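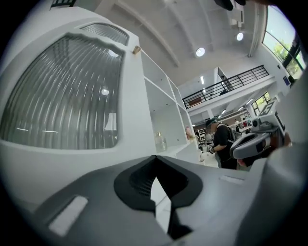 *Mueble blanco con vidrio acanalado y, en primer término, la pinza.*

## Visita a Clerovero: hojas de cálculo en planta

Jueves, sesión de mañana. Clerovero consolida en un único libro los partes de 31 líneas. La carga se hace con Power Query desde archivos CSV; Bremus, el proveedor, mantiene las consultas.

Se mostraron 2 incidencias:

- Fechas importadas como texto. Se corrigen fijando la configuración regional en la consulta.
- Códigos de lote sin ceros iniciales. La columna pasa a tipo texto.

La actualización completa tarda 19 segundos. Queda pendiente migrar las macros de Mokix.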